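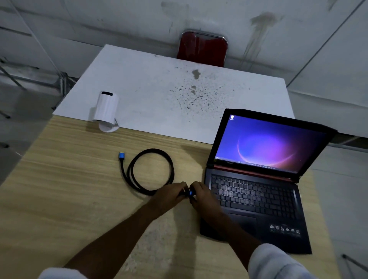 Nistor cable in black with metallic blue plug, beside a laptop on a wood-grain tabletop.

The Nistor is the cable we reach for most often here at Skivon, and we're very happy to finally have it back in the shop! It's a plain black cable with a bright blue plug, and if you've ever fished around in a bag full of black cables looking for the right one (we have, plenty of times), you'll know why we like a bit of color at the end.

It coils up nicely and lies flat next to your laptop, so it doesn't take over the desk. The short collar behind the plug gives your fingers something to hold on to. Please pull on that and leave the cable itself alone, and it should last you a good long while.

Gholamreza Mousavi, who looks after our cable orders, keeps one at his desk and another in his travel bag, and he's always glad to help if you aren't sure what your laptop needs. Send him the model name and he'll write back, usually at more length than you expected.

Color: black with blue
Item number: 173
In stock: 73
Warranty: 2 years
Sold singly, with a reusable tie

Goes well with the Puline zip pouch and the Diltura desk tray. Schools and offices ordering 400 or more, please write to us first so we can work out the shipping together.

Page updated 24/08/2024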